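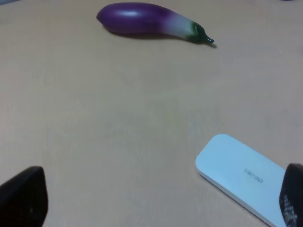

Wrist camera view from the Tistel arm, with the eggplant ahead of the open fingers. Photo: Neves lab

Vitória Garcia keeps one monitor on her desk for the wrist camera and one for everything else. When we spoke on a Friday, most of our conversation took place in front of the first one.

Garcia works on grasping at Neves, where her group has spent the past year on a narrow question: how much does a robot arm need to see before it commits to picking something up? The method they settled on is called Irna. It uses a single small camera mounted at the gripper, and it lets the arm put off choosing a grasp until it is close to the object.

"The usual way is to look at the table once, pick a grasp, and go," she said. "If the first look was bad, you carry that mistake all the way down. We wanted the arm to keep asking whether it still believes its own plan."

In practice, Irna keeps a short list of possible grasps and scores them again with every new image. Grasps that get worse as the arm moves closer are dropped. When one is clearly ahead of the others, the fingers close. If none is, the arm backs up and comes in from a different side.

I asked why an eggplant. Garcia said the shape is useful. One end is fat and the other is narrow, so a grasp at the middle of the outline is often off from the center of weight. The surface is also shiny, and a bright highlight can look like an edge to a model that hasn't seen many of them.

"It's a good object for finding out what you got wrong," she said. "A cube forgives you."

The second object in a trial is there to get in the way. In the view at the top of this article it's a white case with the deli name on it, sitting low and to the right, closer to the fingers than the eggplant is. Shivam Tiwari, who wrote most of the scoring code, said early versions were drawn to whatever was nearest.

"You'd ask for the vegetable and it would drift toward the white thing," Tiwari said. "The big pale shape at the bottom of the image was winning because it took up so many pixels. We fixed that by scoring the target separately, before anything about distance comes in."

The fingers themselves caused a problem as well. They are always in the picture, dark and out of focus, and they can cover part of an object at the edge. The group first tried painting them out. That worked poorly, according to Tiwari, and they went back to leaving them in.

"The model learned where its own hand was," he said. "That turned out to be worth keeping."

The main test ran to 1672 grasp attempts over 18 objects, all on the same arm. With re-scoring turned on, the arm lifted the requested object and held it in 96 percent of attempts. Garcia was careful about that number. The tables were mostly clear, with 2 objects at a time, and the lighting didn't change much.

"I wouldn't quote it for a kitchen drawer," she said.

Most of the failures fell into a few groups. Thin objects lying flat were the worst. Glossy ones came next, and usually the fingers closed a little too far toward one end, so the object swung and slipped. Bronisława Urbańczyk went through the failed attempts by hand and sorted them, a job that took her most of September.

"The log says 'drop' for all of them," Urbańczyk said. "But a drop after a bad grasp and a drop because the arm moved too fast are different things, and you fix them in different places."

Her sorting led to one late change. The arm now pauses after closing and lifts a short distance before making the full move. It adds time to every pick. Tiwari would like to make the pause optional, and Urbańczyk would like to leave it alone. They hadn't settled it when I visited.

The next round moves to fuller tables. Hélder Arruda at Dutotside is setting up a second arm with the same camera mount, to see whether the scores carry over without new training. Garcia expects them to be worse at first, mainly due to small differences in how the cameras are angled.

"We'll send him the weights and the object list," she said. "He has to find his own eggplant."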